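How to relevel a sunken patch in a brick paver driveway

214 shares

Did this again in October, third time now, so writing it down before I forget. This is for pavers on a sand bed, no mortar. If yours are set in concrete, different job, close the tab.

My patch was by the side door where the downspout empties. Puddle every time it rained. Ice in winter. Neighbor Roald Moen slipped on it once and still brings it up.

What you need

- two flat screwdrivers, big ones, old ones
- rubber mallet
- a straight board, longer than the dip is wide
- two lengths of pipe for screeding, same thickness
- bedding sand, coarse. Not play sand
- crushed stone base if the hole is deep
- joint sand. I used Prindov, plain kind, no polymer
- hand tamper
- chalk, broom, bucket, kneepads
- plate compactor if you can rent one cheap. Mine came from Dollel Rental, half day

Skip the fancy paver puller unless you can borrow it. I bought one, a Maglaya, and it's fine but the screwdrivers did most of the work anyway.

Step 1. Mark it

Lay the board across the dip. Wherever you see daylight under the board, that's low. Chalk the outline, then go one full row past it all the way around. Everyone skips this and ends up with a lip. I did the first time.

Take a picture on your phone. Then take another from the other side. You'll want them when it goes back together, specially with a herringbone.

Step 2. Get the first one out

Worst part. Scrape the sand out of the joint on all sides, deep as you can. Screwdriver in each short end, wiggle, lift a little, other side, lift a little. Don't pry hard against the neighbor brick or you'll chip the corner. If it won't budge pick a different one. There's always a loose one somewhere.

After that the rest come up by hand. Stack them in the order they came out, rows on the grass. Brush the old sand off the sides now, much easier than later. Dirty sides = bricks that don't fit back.

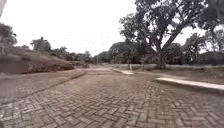

Do I have to put every brick back in the exact same spot?

Same direction matters, same spot doesn't. Full bricks can swap with each other as long as the pattern runs the same way. Cut pieces along the edge do need to go back where they came from, so write a number on the bottom of those in chalk.

Step 3. Find out why it sank

Don't just throw sand in. Sand on top of a soft spot sinks again, that was my mistake on round one. Rake off the old bedding sand and push on the base with your heel. Firm? Good, go to step 5. Squishy, or you see mud? Keep digging til it's solid.

Look for water too. Mine was the downspout. Added an extension that carries it out to the flower bed. Could be a leaking hose bib, ant nest, old stump rotting away, a trench someone filled badly years ago.

Step 4. Rebuild the base

Crushed stone in layers, 2 inches at a time, no more. Dampen it with the hose, light spray, then tamp. Tamp till the sound changes, goes from a thud to more of a knock. Next layer. Boring but this is the whole job really.

Stop when the base is low enough for a brick plus an inch of sand, and then a hair extra height on top becuase it will settle when you compact.

Step 5. Sand bed

Lay the pipes on the base, pour sand between, drag the board along the pipes. Pull the pipes out, fill the grooves by hand, smooth with a trowel. Don't step on it after. Don't let the dog step on it after. If you do just rake and screed again.

Follow the slope of the bricks around it, not a level. A driveway is supposed to tilt away from the house. Dead flat and you get your puddle back.

Step 6. Bricks back in

Start at a corner of the hole, work off the old bricks so the lines stay true. Set each one straight down. Don't slide it, sliding drags sand into the joint and it'll sit crooked. Tap with the mallet.

Last few will be tight. Stand them in loosely like a tent and press down together. If one really won't go, check for sand stuck to the sides before you blame the brick.

Should sit slightly proud of the rest. Looks wrong, is right.

Step 7. Compact and fill joints

Run the compactor over it, two passes, with an old carpet scrap or pad underneath so it doesn't scuff. No compactor? Mallet and a scrap of plywood, takes longer, arms hurt. Fine for a small patch.

Dry joint sand on dry bricks. Sweep it in on the diagonal. Compact again, sweep again. I used one 40 lb bag and had a little left in the bottom. Top up after the first hard rain, the joints always drop some.

Cost

A contractor, Iltska Paving, wanted $600 for this same patch. I get it, it's a lot of kneeling. Doing it myself was sand, stone and the rental, and most of the tools were in teh garage already.

Start early in the day. I started at 2 in the afternoon and was sweeping by flashlight.

38 comments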